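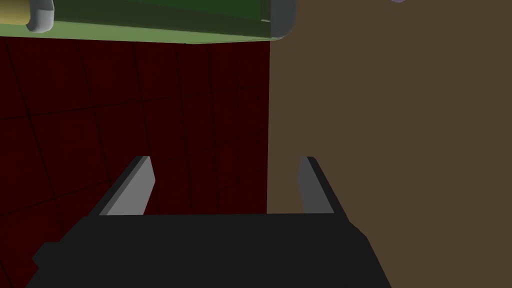
Supplier Carbon Claims: Frequently Asked Questions

Last reviewed 19th December

We read corporate sustainability reports for a living, and most of the mail we get is from people who have been handed one and asked to believe it. These are the questions that come up most. The examples lean on the supplier program at Plollmont, since that is the one readers send us most often, and on two of its parts makers, Sekiguchi and Skernine.

What does "avoided emissions" mean?

It means the company worked out what it would have emitted if it had carried on as before, then subtracted what it did emit. The second number can be measured, more or less. The first is a guess about a year that never took place. Plollmont's latest report says its suppliers avoided 1,791 metric tons of carbon dioxide. We have no reason to think the number was made up. We also have no way to check it, because the report doesn't say what the "as before" year looked like.

So did total emissions go down?

The report doesn't say. A factory can avoid plenty of emissions and still put out more than it did last year if it makes more product. Look for a plain total, in tons, for this year and last year, covering the same sites. If you can't find it in ten minutes, write and ask for it. We did, and were sent the press release again.

Isn't any reduction a good thing?

Sure. Fixing a leaky air line is worth doing, and so is swapping out a boiler that should have been scrapped years ago. Our complaint is with the way routine maintenance gets written up as climate leadership. A plant manager who fixes leaks is saving money on the electric bill. That's fine, and it would be nice if the report said so.

What is a baseline year, and why do you go on about it?

It's the year everything else gets compared with. Pick a bad one and you look great forever. Sekiguchi used a year when one of its two lines was running on backup diesel for most of the winter. The cut it reported the following year was mostly the diesel going away. That was in a footnote, in smaller type than the rest of the page.

We also see baselines that move. If a company changes its baseline, it should print the old figures next to the new ones. Very few do.

The report says the figures were "independently verified." Does that settle it?

It depends on what the verifier was hired to look at. Most of these statements offer "limited assurance," meaning somebody reviewed the method, asked questions and checked a sample, and nothing jumped out. Read the scope paragraph. In Plollmont's case, the verifier visited one site out of 20. The other 19 filled out a form.

Osamu Wada used to prepare those forms at a plating shop before he came to work with us. He tells us that when a meter reading was missing, he was told to use last month's. It's a small thing, and it probably evened out over the year. It still isn't a measurement.

What are Scopes 1, 2 and 3?

Scope 1 is what the company burns itself, including in its own vehicles. Scope 2 is mostly the electricity it buys. Scope 3 is nearly everything else: suppliers, shipping, business travel, customers using the product, and what happens when the product is thrown out. For a company that designs goods and has other people make them, Scope 3 is usually the bulk of it. When a headline says "our operations are carbon neutral," check whether Scope 3 is in there. It usually isn't.

Skernine says it runs on 100 percent renewable power. How?

It buys certificates. The Nustamdale plant draws from the same grid as everyone else in the valley, and at night in December that grid is not running on sunshine. The certificates match the plant's use over a whole year against power made somewhere else, possibly in a different state.

There are better and worse versions of this. A long contract that gets a new wind farm built is worth something. Cheap certificates from a dam that has been there for decades change very little. Skernine doesn't say which kind it has.

What about waste kept out of landfills?

Ask where it went. "Diverted" can mean recycled, but it can also mean burned, or stacked in a yard waiting for a buyer. Skernine reports diverting 77 percent of its waste by weight. Scrap metal is heavy and scrap dealers pay for it, so a metal shop can post a number like that without changing a thing.

Do efficiency projects ever show real results?

Yes, and they tend to be the dull ones. Katsuhiko Morikawa, an energy auditor we pay to check our arithmetic, went through one Sekiguchi building where the old lighting had been replaced. He had meter readings from before and after, the same shift pattern, and the invoice for almost 600 fixtures. The savings were there. It took up two lines in the report. The tree planting got four pages.

Should I trust an offset?

We don't count them, for anyone. Some may do what they say. We can't tell which from a desk, and in our experience the buyer usually can't either.

What should I ask a supplier if I only get one question?

Ask for the monthly utility bills, all sites, two full years. You will learn a lot from how long it takes to get an answer.

Do you take money from the companies you review?

No. We charge readers for the long reports and post this page for free. You should be suspicious of us too, so our worksheets are sent out on request, including the ones where we got it wrong. The Nustamdale sheet has been corrected twice.

Can I send you a report to look at?

You can. Please send the full document with the appendix. We don't review press releases or summary slides, and replies are slow during filing season.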